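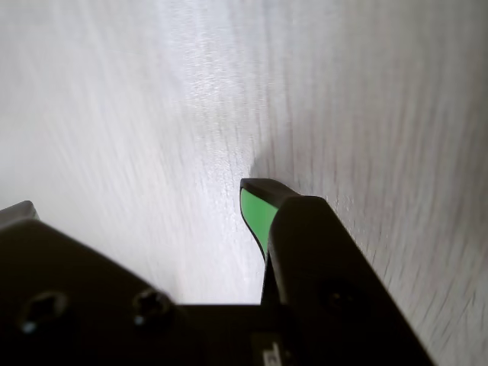 Häufige Fragen zur Tischplatte Ornby, weiß mit Holzmaserung

Stand Mai. Wird ergänzt, wenn was fehlt.

Wie putze ich die Platte?
Feuchtes Tuch, ein Spritzer Spülmittel, nachtrocknen. Keine Scheuermilch, kein Schmutzradierer.

Auf den Fotos im Shop wirkt sie fast reinweiß, bei mir grau gestreift?
Liegt am Licht. Hellgraue Maserung gehört dazu. Bei starkem Licht sieht man sie kaum, im Schatten deutlicher. Kein Reklamationsgrund, sorry.

Läuft die Maserung bei zwei Platten durch?
Nein. Wer zwei nebeneinander stellen will — bitte bei der Bestellung dazuschreiben, Poul Hjaltested sucht dann im Lager zwei ähnliche raus. Garantieren können wir nichts.

Heiße Töpfe?
Untersetzer. Immer. Auch bei Teekannen.

Rotwein, Kurkuma, Filzstift?
Sofort weg damit. Alte Flecken: Reiniger Clistemow, 10 Minuten einwirken lassen, abwischen. Erst an der Unterseite testen.

Kratzer?
Feine gehen mit dem Stift von Melnyk (Farbton 388). Tiefe leider nicht, da hilft nur eine neue Platte.

Passen die Beine von Tendano?
Ja, alle Modelle. Schrauben liegen bei, bitte nicht die längern vom alten Tisch nehmen.

Kann ich zuschneiden lassen?
Ja, 50 Euro pro Schnitt, Kante inklusive. Zugeschnittene Platten nehmen wir nicht zurück.

Gibt es Muster?
Ja, kostenlos, per Post. Am besten bei Tageslicht und abends unter der eigenen Lampe anschaun.

Abholung?
Samstag bis 14 Uhr, Tor hinten. Nach Stamatia Pappas fragen. Decke fürs Auto mitbringen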